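# In Defense of the Slow Checkout

The supermarket in Boltton took out its last two staffed lanes in February and put in self-checkouts, and I have been in a bad mood about it ever since. My family would like me to stop bringing it up at dinner. So I'm bringing it up in print.

Let me grant the other side its best argument first. The new machines are quick if you are buying a sandwich. I have bought a sandwich, and it went fine. I was in and out with my lunch before I'd finished a thought, and I will concede that on some days this is all a person wants from a shop.

But try it with a melon. A melon has no barcode, so you are invited to look it up, and the screen shows you a grid of fruit in no order known to science. You find melons under G, for galia, provided you knew it was a galia. Then the scale objects to your bag. Then a light goes on above your head, the sort of light that used to mean a confessional was occupied, and everyone behind you learns that you have done something wrong with a melon.

I used to go to the lane run by Aurelia Tanner, who worked that store for 18 years and knew every produce code by heart. She was not fast. She would stop a conveyor full of groceries to tell you that the peaches were no good this week and that you should go put them back. You would go put them back! The line would wait. People sighed through their noses and read the gum labels, and we all got home four minutes later than we might have, to houses where nothing was on fire.

What did we do with the four minutes we got back? I have asked around. My neighbor Ilze Kütt claims she uses hers to sit in the parking lot and look at her phone. I believe her, and I respect the candor. Mine go to finding the receipt, which the exit gate now wants to see before it will let me leave.

There's a theory of shopping in all this that I find a little insulting. It holds that the talking was waste. The food was the product, the cashier was friction, and any sensible customer would pay to have the friction sanded off. (We didn't pay, of course. We just took over the job.) The store put up a sign that says "Faster Together," with a picture of a family laughing at a touchscreen. I have never laughed at a touchscreen, and I've been shown some funny ones.

I don't want to be sentimental about it. Plenty of cashiers were bored, plenty were rude, and one man in Avinthorpe packed my eggs under the potatoes with what I can only call intent. Bad service is also service, though. You could have an opinion of him. I told the egg story for years, and it got better each time, and I have nothing comparable to say about the machine in bay 4. 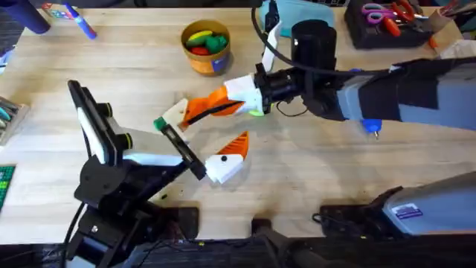

And the small talk did some work that no one ever put on a time sheet. My father lived alone for his last few years, and he went to the shop every day for one item. He'd buy a lemon on Monday and a bar of soap the day after. We teased him about it, the way you do when you're a busy idiot of forty. He could have written a list and gone once. He knew that perfectly well, and he knew the names of all four cashiers and which of them had a bad knee.

I think of him when I see the older customers in Boltton now, standing in front of the screens with their coats buttoned, waiting for the one attendant to get to them. She is looking after all the machines at once, and she is kind about it, but she can't stop to discuss soap. She swipes her card, the light goes off, and she's away to the next melon.

The fix I would like is modest. Zumham has a grocery that kept one lane open with a person in it, next to the machines, and hung a card over it saying "No Hurry." The Dutch have tried something along these lines too, I'm told, so I can't claim it as a wild idea of my own. You pick that lane if you want to be asked how you are. Everybody else can go scan a sandwich in peace.

I drove over on a Tuesday to see it. There was a line, naturally. The woman ahead of me had three yogurts and a great deal to say about her son-in-law, and I have rarely been so well informed about a stranger's patio. When my turn came the cashier picked up my peaches, pressed one with her thumb, and made a face.

I went and put them back.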